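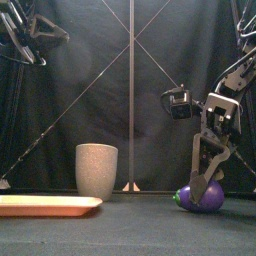 Suchbegriff eingeben Suchen

Greifen lernen mit weniger Vormachen: Ulirel-Gruppe legt Ergebnisse zu Mireo vor

07.11.2024
14 Mal geteilt | 3 Kommentare

Posthorpe. Kurz vor Redaktionsschluss noch reingekommen: Die Arbeitsgruppe Ulirel am Institut Canpolat hat die Auswertung zu ihrem Greifverfahren Mireo fertig. 1.071 von 1.199 Testversuchen wurden als gelungen gewertet. Trainiert wurde mit 253 Vorführungen, alle per Fernsteuerung von Hand eingespielt. Für diese Art Aufgabe ist das wenig Material, und genau darum ging es der Gruppe.

Die Aufgabe klingt harmlos. Ein Spielzeuggemüse liegt auf dem Tisch, der Arm soll es fassen, anheben und in eine flache Schale legen. Mal liegt das Ding quer, mal längs, mal dicht am Rand. Glatte Oberfläche, an einem Ende dick, am anderen schmal. Wer zu weit vorne zufasst, dem dreht es sich aus den Fingern. Die Aubergine gilt in der Gruppe als das unangenehmste Teil im ganzen Satz.

»Eine Zange, die mittig über einem Würfel steht, kann ziemlich viel falsch machen und hat ihn trotzdem«, so Projektleiter Muammer Polat am Telefon. »Bei der Aubergine rächt sich jeder Fehler im Winkel sofort.«

Wie es funktioniert, in Kürze. Der Rechner bekommt zwei Blickwinkel geliefert: eine fest montierte Kamera, die den Arbeitsplatz überblickt, und eine kleine Kamera am Handgelenk des Roboters. Üblich ist, beide Bilder einfach zusammenzuwerfen und das Netz selbst herausfinden zu lassen, was davon taugt. Geht, braucht aber viele Beispiele. Mireo schätzt dagegen in jedem Moment, welcher Ansicht gerade mehr zu trauen ist – und gewichtet um. Beim Anfahren zählt vor allem der Überblick. Kurz vor dem Zugreifen übernimmt der Nahblick, weil die feste Kamera dann oft nur noch Finger und Gelenke sieht.

Der zweite Baustein ist eine Art Nachfassen. Das System darf die Zange bis zu sechs Mal leicht versetzen, bevor sie schließt. Jede Korrektur wird mit dem verglichen, was die Kamera am Handgelenk liefert. Ändert sich nichts mehr, geht die Zange zu. Die Abfolge dauert pro Griff ein paar Sekunden. Schnell ist das nicht, räumt Polat ein. Am Fließband hätte man damit im Moment nichts verloren.
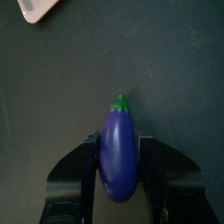
Arbeitsgruppe Ulirel – Lernende Robotik und Handhabung, Institut Canpolat, Posthorpe

Im Nahblick ist die Sache übersichtlich: zwei schwarze Finger, dazwischen die violette Spielzeug-Aubergine mit der grünen Kappe, oben links noch ein Stück von einer rosafarbenen Schale. Mehr bekommt das Netz von dieser Seite her nicht zu sehen. Schatten, Glanzstellen auf der Haut und Kratzer im Tisch sind mit drin. Weggerechnet wird nichts davon, die Gruppe hat sich bewusst gegen bereinigte Bilder entschieden. Frühere Versuche mit freigestellten Objekten seien zwar im Training hübscher gelaufen, am echten Tisch dann aber schnell eingebrochen.

Zu den Fehlschlägen. Der größte Teil geht laut Bericht auf das Ablegen zurück, das Greifen selbst macht weniger Ärger. Teil sauber gefasst, Arm fährt rüber, Teil kippt über den Schalenrand. Die Handkamera hilft da kaum, weil das gehaltene Objekt ihr die Sicht nach unten verstellt. Eine zweite, kleinere Gruppe von Fehlern betrifft Lagen, in denen die Aubergine fast parallel zu den Fingern liegt und das Netz sich zwischen zwei Drehrichtungen nicht entscheiden kann. Dann pendelt das Handgelenk hin und her, bis die Zeit um ist. Abbruch, zählt als nicht gelungen.

Interessant ist der Vergleich ohne Gewichtung. Gleiche Vorführungen, gleiche Hardware, nur der Baustein für die Blickwahl abgeschaltet. Das Ergebniss fiel deutlich schlechter aus, vor allem bei den länglichen Teilen. Bei runden Objekten lagen beide Varianten nah beieinander. Die genauen Tabellen will die Gruppe erst mit dem vollständigen Bericht herausgeben, ein Gutachten steht noch aus. Also mit etwas Vorsicht lesen.

Was noch fehlt: andere Räume, anderes Licht. Alle Läufe stammen vom selben Aufbau, mit Vorhang im Hintergrund und dunkler Tischfläche. Ob die Gewichtung auf einem unruhigen Küchentisch genauso sauber umschaltet, ist offen. Polat rechnet eher mit einem Dämpfer. Auch der zweite Arm ist bisher nur am Rand Thema. In den ausgewerteten Versuchen griff immer nur einer, das beidhändige Arbeiten soll in der nächsten Runde kommen – Gegenstände übergeben, Becher festhalten und gleichzeitig etwas hineinlegen. Dafür müssten dann zwei Handkameras und der Überblick gegeneinander abgewogen werden, was die Rechnung nicht einfacher macht.

Die Versuche liefen seit Juni. Verzögert hat sich die Auswertung vor allem wegen der Frage, was als gelungen gilt. Zuerst reichte es, wenn das Teil irgendwie in der Schale lag, auch angelehnt am Rand. Das wurde später verschärft, ein Teil der älteren Läufe musste neu durchgesehen werden. Zwei Leute haben unabhängig bewertet, bei Uneinigkeit zählte der Versuch als Fehlschlag. Die oben genannte Zahl gilt nach der strengeren Regel.

Anwendung? Polat nennt das Sortieren von unförmiger Ware in kleinen Betrieben, wo sich das Sammeln großer Datenmengen nicht lohnt. Ein paar Stunden vormachen, dann sollte es laufen. Soweit der Plan. Gespräche mit Betrieben aus der Gegend gibt es, unterschrieben ist nichts. Echtes Gemüse haben sie übrigens auch schon probiert, ausserhalb der Wertung. Druckstellen. Die Kraftregelung der Finger ist im jetzigen Stand zu grob dafür, Nachbesserung läuft.

Code und Vorführungen sollen freigegeben werden, sobald das Gutachten da ist. Einen Termin gibt es noch nicht. Anfragen bitte direkt an die Arbeitsgruppe, die Redaktion hat keine Vorabversion vom Bericht zum Weitergeben.

3 Kommentare anzeigen
Teilen 14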